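Häufige Fragen zu Pflege und Reinigung geölter Tischplatten

Auf dieser Seite stehen die Fragen, die uns zu unseren Tischplatten am häufigsten erreichen. Sie gelten für alle geölten Platten der Serien Ploltanell und Clurkell. Für die lackierte Serie Roy gibt es eine eigene Pflegeanleitung, die der Lieferung beiliegt.

Woran erkenne ich, ob meine Platte geölt oder lackiert ist?

Auf der Unterseite klebt ein Etikett mit dem Seriennamen. Fehlt das Etikett, hilft ein Wassertropfen an einer unauffälligen Stelle. Auf Lack bleibt er stehen und hinterlässt nach dem Abwischen nichts. Auf einer geölten Fläche, die länger nicht nachbehandelt wurde, dunkelt das Holz nach einigen Minuten leicht ab. Der Fleck verschwindet beim Trocknen wieder.

Wie reinige ich die Platte im Alltag?

Mit einem nebelfeuchten Tuch in Richtung der Maserung wischen und mit einem trockenen Tuch nachgehen. Bei fettigen Rückständen etwas Holzbodenseife ins Wasser geben. Spülmittel löst auf Dauer das Öl aus der Oberfläche und sollte die Ausnahme bleiben. Glasreiniger, Scheuermilch und Dampfreiniger sind nicht geeignet.

Darf ich Mikrofasertücher verwenden?

Für Staub und zum Trockenwischen ja. Für kräftiges Reiben an einer Stelle bitte ein Baumwolltuch nehmen, weil manche Mikrofasern die Fläche stumpf machen. Schmutzradierer wirken wie feines Schleifpapier und hinterlassen helle Stellen.

Wie oft muss ich nachölen?

Das hängt von der Nutzung ab. Ein Esstisch braucht in den meisten Haushalten 2 Behandlungen im Jahr, ein Schreibtisch oft nur eine. Wenn die Platte matt und trocken aussieht oder Wasser sofort einzieht, ist es Zeit. Viele Kunden ölen im Mai, wenn man die Fenster offen lassen kann.

Welches Öl soll ich nehmen?

Wir verwenden in der Werkstatt Hartöl und liefern es auch in kleinen Dosen. Andere Hartöle auf Leinölbasis funktionieren ebenfalls, können den Farbton aber verändern. Bitte zuerst auf der Unterseite ausprobieren. Speiseöle wie Oliven- oder Sonnenblumenöl härten nicht richtig aus und werden mit der Zeit klebrig oder ranzig.

Wie gehe ich beim Ölen vor?

Platte reinigen und über Nacht trocknen lassen. Raue Stellen mit feinem Schleifpapier in Faserrichtung glätten, den Staub absaugen. Das Öl dünn mit einem fusselfreien Lappen auftragen und 40 Minuten einziehen lassen. Danach den Überschuss vollständig abnehmen, auch an den Kanten. Bleibt Öl stehen, trocknet es zu einer klebrigen Schicht, die sich nur mit Mühe entfernen lässt.

Das Öl muss anschließend 36 Stunden trocknen. In dieser Zeit nichts abstellen und kein Wasser auf die Fläche bringen. Die volle Beständigkeit ist erst nach einigen Tagen erreicht. 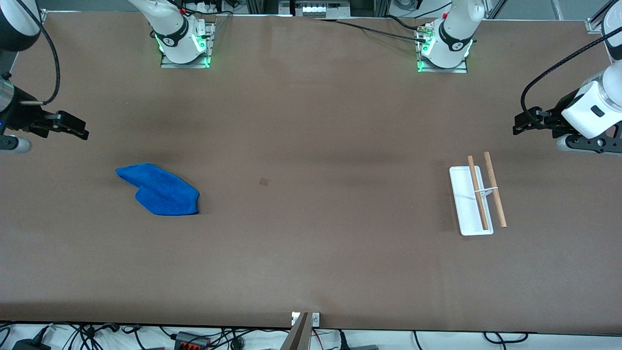
Die Unterseite sollte bei jeder zweiten Behandlung mitgeölt werden. Sonst nimmt das Holz auf beiden Seiten unterschiedlich viel Feuchtigkeit auf, und die Platte kann sich verziehen. Auf der Unterseite genügt ein sehr dünner Auftrag.

Wohin mit den benutzten Öllappen?

Ölgetränkte Lappen können sich selbst entzünden, wenn sie zusammengeknüllt liegen bleiben. Im Freien ausgebreitet auf einer nicht brennbaren Unterlage trocknen lassen oder in einem mit Wasser gefüllten, verschlossenen Metallgefäß aufbewahren. Ganz durchgetrocknete Lappen können in vielen Gemeinden in den Restmüll. Ölreste gehören zur Schadstoffsammlung.

Ich habe einen Wasserrand auf dem Tisch. Was nun?

Frische Ränder verschwinden oft von selbst, wenn das Holz durchgetrocknet ist. Warten Sie deshalb einen Tag. Bleibt der Rand sichtbar, die Stelle mit feinem Schleifpapier in Faserrichtung leicht anschleifen und nachölen. Damit keine Kante entsteht, den Bereich rundherum mit einbeziehen.

Wie entferne ich Rotwein, Kaffee oder Tinte?

Sofort abtupfen, nicht reiben. Rotwein und Kaffee lassen sich meist mit warmem Seifenwasser herausholen. Tinte zieht tief ein und muss in der Regel ausgeschliffen werden. Schwarze Flecken auf Eiche entstehen durch Eisen und Feuchtigkeit, zum Beispiel unter einer nassen Konservendose. Dagegen hilft Kleesalz, das aber giftig ist. Die Anwendung sollte ein Fachbetrieb übernehmen.

Kann ich heiße Töpfe direkt abstellen?

Nein. Hitze hinterlässt helle oder dunkle Ringe, die bis in die Holzfaser reichen können. Benutzen Sie einen Untersetzer aus Kork oder Filz. Gummifüße und Weichkunststoff können mit dem Öl reagieren und Abdrücke bilden - das gilt auch für manche Platzsets.

Meine Platte hat einen Riss. Ist das ein Mangel?

Feine Risse an den Stirnseiten und rund um Äste gehören zu Massivholz und sind kein Mangel. Sie öffnen sich im Winter bei trockener Heizungsluft und schließen sich im Sommer oft wieder. Geht ein Riss durch die gesamte Plattenstärke oder wird er innerhalb weniger Wochen deutlich länger, schicken Sie uns bitte Fotos und die Auftragsnummer.

Warum ist meine Platte heller oder dunkler geworden?

Holz verändert sich unter Licht. Eiche wird wärmer und gelblicher, Nussbaum hellt auf, Kirsche dunkelt stark nach. In den ersten Monaten sollten Vasen, Läufer und Schreibunterlagen gelegentlich umgestellt werden, damit sich keine Umrisse abzeichnen. Mit der Zeit gleichen sich solche Unterschiede meist an.

Kann ich eine geölte Platte später lackieren?

Grundsätzlich ja, aber das Öl muss vorher restlos heruntergeschliffen werden. Lack haftet auf Ölresten schlecht und platzt ab. Umgekehrt ist es einfacher: Eine lackierte Platte kann nach dem Abschleifen jederzeit geölt werden.

Bieten Sie eine Aufarbeitung an?

Ja, in unserer Werkstatt in Stotenham. Wir schleifen die Platte maschinell ab und ölen sie neu. Für Platten der Serie Clurkell in Standardgröße berechnen wir 574 Euro einschließlich beidseitiger Ölung, ohne Transport. Das Untergestell bitte vorher abschrauben. Tiefe Brandstellen und ausgebrochene Kanten werden nach Aufwand abgerechnet.

Was muss ich bei der Lagerung beachten?

Liegend lagern, mit mehreren gleich hohen Leisten darunter, damit von allen Seiten Luft herankommt. Keller und ungeheizte Garagen sind meist zu feucht. Nicht in Folie einwickeln - darunter kann sich Kondenswasser sammeln. Eine Wolldecke reicht als Schutz vor Staub und Kratzern aus.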